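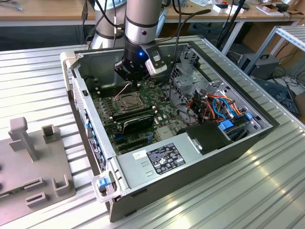
Ticket : poste qui s'éteint pendant l'export des plans
Site : Grarismont, bureau d'études
Demandeur : Meriem Samir
Priorité : normale
État : résolu, en observation

Symptôme signalé

Le poste s'éteint d'un coup pendant les exports longs du logiciel Zavon. Pas d'écran bleu, pas de message. Il redémarre normalement dès qu'on appuie sur le bouton. La panne se produit surtout l'après-midi, jamais à l'ouverture de session. Meriem Samir précise que les petits exports passent sans problème et que le poste n'a pas été déplacé depuis son installation.

Vérifications à distance

Journal système : arrêts inattendus, sans erreur disque ni erreur mémoire avant la coupure. Test mémoire complet sans défaut. Pilote graphique réinstallé, aucun changement. Le plan d'alimentation de Windows était sur « économie d'énergie », remis sur « équilibré », aucun changement non plus.

Température du processeur relevée pendant un export de 200 plans : montée continue, puis coupure au bout de 9 minutes. Au repos, les valeurs restent correctes. Le poste voisin, même modèle et même version de Zavon, termine le même export sans s'arrêter.

Demande d'intervention en atelier acceptée. Une machine de prêt Saber a été installée, profil et lecteurs réseau reconnectés. Attention, l'imprimante grand format n'a pas été reprise automatiquement, il a fallu l'ajouter à la main.

Passage en atelier

1. Alimentation testée avec un bloc de remplacement. Même coupure, bloc d'origine remis en place.

2. Poussière retirée de la grille avant et des ailettes du refroidisseur. La coupure arrive plus tard, mais elle arrive encore.

3. Refroidisseur déposé. Pâte thermique sèche et craquelée, absente sur un coin du processeur. Nettoyage à l'alcool isopropylique, pâte neuve, vis resserrées en croix.
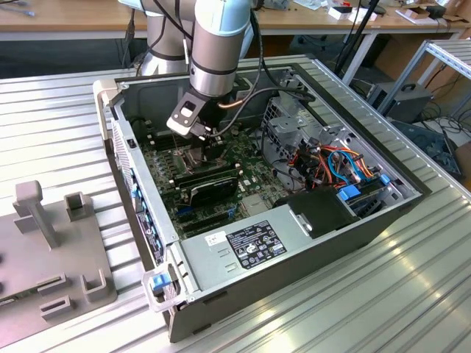 4. Mise à jour du BIOS avec la version fournie par Sinthorpe. Courbe de ventilation remise sur le réglage d'usine – elle avait été passée en mode silencieux à une date inconnue.

5. Export de 200 plans relancé 2 fois de suite. Aucun arrêt, température stable à partir de la dixième minute.

Retour sur site

Poste rendu à 10 h, machine de prêt récupérée. Meriem Samir a relancé l'export du dossier en cours et confirme qu'il est allé au bout. Elle trouve le ventilateur un peu plus audible qu'avant – c'est normal avec le réglage d'usine, merci de ne pas remettre le mode silencieux.

Reste à faire

Contrôler la courbe de ventilation sur les autres postes du bureau d'études. Relever la température de celui-ci en juillet, quand les locaux seront plus chauds. Ticket à clôturer après ce relevé si aucun nouvel arrêt n'est signalé.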